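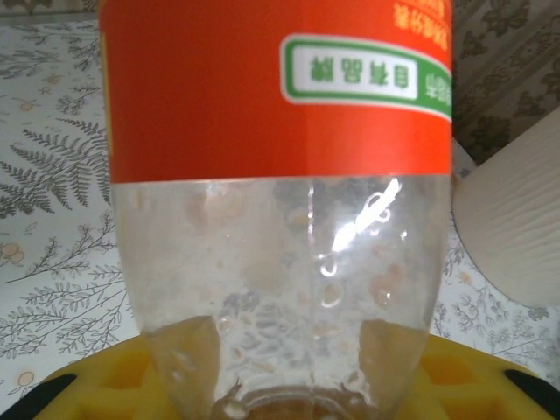 What makes a wall load-bearing?

A wall is load-bearing when it carries weight from the roof, a floor, or another wall and passes that weight down to the foundation. A wall that only divides one room from the next is called a partition.

Chapter 4
Reading the House Before You Remodel

Most remodeling plans begin with a wall someone wants to remove. Before a price can be given, the contractor has to know what that wall is doing. This chapter covers how to find out using the attic, the basement, and the original drawings if they exist.

Start with the joists. Walls that run across the joists often support them, especially near the middle of the house. Walls that run in the same direction as the joists usually do not, but there are exceptions, and later sections deal with them. Look for joists that overlap or end above a wall. Both are signs of support.

The Quintero house, used throughout this chapter, is a single-story ranch with 1630 square feet of living space. The owners wanted to join the kitchen to a den of 236 square feet. Their contractor, Vaughn Sorensen, found ceiling joists lapped over the shared wall and a line of posts under it in the crawl space. The wall had to be replaced with a beam, and the beam needed new footings at each end.

Pipes, ducts, and wiring come next. They do not make a wall load-bearing, but moving them can cost more than the beam. Note every outlet, switch, register, and vent on your sketch, on both sides of the wall.

Terms to know in this chapter: bearing wall, partition, joist, header, point load, footing.

4.1 Finding Joist Direction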